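Niteck trains kitchen robots on 700 simulated runs

Robotics firm Niteck says a control method trained only in simulation can learn cabinet and counter chores from 700 practice runs. The work was done at its Sornlow lab.
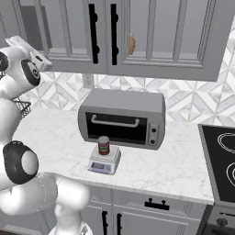

Does the method need a real kitchen?
Training takes place in software, and real hardware comes in only for the final tests.

Each task is replayed in 23 kitchen layouts — same chore, different counters and cabinets. 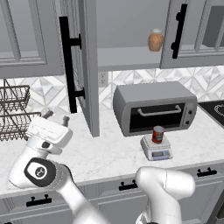
Training took 10 hours on 2 graphics cards. Niteck plans tests on real arms in Grarkasberg in February.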